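Haltine 34 worktop oil, second review after a winter of use

Tested on: one end-grain block, two flat chopping boards, a beech worktop offcut and the handle of an old bread knife.

The first version of this review covered the tin as bought in November. It was based on a fortnight's use and was kinder than it should have been in one respect and harsher in another. The text has been rewritten throughout and the scores at the bottom have changed.

Haltine sell two products under almost the same name. The 34 is a hardening oil with a little wax in it, intended for worktops and boards. The plain Haltine is a non-drying mineral oil in a squeezy bottle. The labels are the same shade of green and the shop in Wamness keeps them on one shelf, so check the number before paying. Everything below refers to the 34.

Contents and tin

The oil is the colour of weak tea and pours slightly thicker than sunflower oil. There is a smell of linseed when the lid comes off, strong for the first evening and faint by the following afternoon. The tin has a press-in lid of the paint type. Mine resealed well three times and badly after that, as oil had dried in the rim. A skin formed on the surface over January. It lifted out in one piece and the oil underneath behaved normally, but a screw cap would have avoided the problem. The Mägi oil I used previously comes in a narrow-necked bottle and has never skinned.

The instructions are printed on the back in very small type. They ask for a light sanding, a thin coat, a wait of 22 hours, and a second coat. They do not state a temperature, and this matters. In an unheated utility room the first coat was still tacky after two days. In the kitchen, with the heating on in the evenings, the stated time was accurate.

Application

Use a lint-free cloth. The brush marks on my worktop sample never levelled out and had to be sanded back. A piece of old cotton sheet folded into a pad worked best, with the oil put on the cloth and not poured on the wood. Leave it for a quarter of an hour, then wipe off everything that has not gone in. Most complaints I have read about a sticky finish come down to this second wipe being skipped or done too lightly.

End grain takes a great deal more. The block drank the first coat at once and looked patchy, so it had a further two before the surface was even. Flat boards need two coats in total. A third made no visible difference and took longer to cure.

Boards with a juice groove need a little extra care. Oil collects in the channel, stays wet after the face has dried, and turns into a soft amber bead which is tedious to remove. Run a cotton bud along the full length of the groove at the end of the wipe, then do it again ten minutes later.
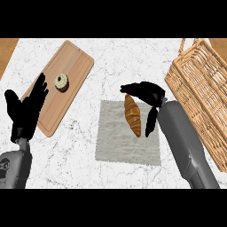 Pale board with a thin groove inside the rim, on white marble.

Oiled boards should be stood on edge while they cure so that both faces get air. If they must lie flat, put them on battens. I would keep fresh oil well away from marble or any other porous stone, which can take a stain that no ordinary cleaner will shift. Cloths should be opened out and dried outdoors, or soaked in water before going in the bin, as drying oils can heat up in a crumpled rag. The tin does carry this warning, in the same small type as the rest.

Wear

The boards were used daily and washed by hand with hot water and a drop of washing-up liquid. Water beaded cleanly on the treated faces for seven weeks. After that it began to spread near the middle, where most of the cutting is done, while the outer parts were still sound. One thin coat restored it. The mineral oil on my comparison board gave out much sooner and had to be renewed every other weekend.

Resistance to stains was mixed. Beetroot left for an hour wiped away with no trace. Turmeric did not, and left a yellow patch that faded over a month but can still be found in daylight. Red wine on the worktop offcut left a faint ring at one hour and nothing at ten minutes. Onion smell is held no more and no less than on bare wood, as far as I can tell.

Colour shift is moderate. On beech it is a warm yellow and acceptable. On the maple board it was more than I wanted, and anyone fond of very pale wood should try the underside first. Plarnitz make a version with a white pigment which is meant to counter this. I have used it on a shelf but not on anything that touches food, so it is left out of the scores.

The finish does not build a film, and knife marks therefore do not flake. They show as fine dry lines until the next coat. The bread knife handle was the best result of the lot – two coats, no stickiness in a warm hand, and no sign of lifting at the rivets.

Corrections to the first version

I wrote that the oil could not be used over an earlier mineral oil treatment. Zuzana Šimko wrote in to say that she had managed it by washing the board, leaving it for a month, and sanding before the first coat. I repeated this on the smaller board and it cured properly, though the drying time doubled. I also gave the coverage as excellent. It is average once end grain is included.

Scores

Ease of use: 7 out of 10
Durability: 8 out of 10
Stain resistance: 6 out of 10
Tin: 4 out of 10

Worth buying for worktops and for boards in heavy use. For a board that comes out once a week the mineral oil is cheaper, has no smell, and can be put on and used the same evening. Decant the 34 into a small glass jar with a tight lid if you expect it to last beyond one season, and fill the jar to the top.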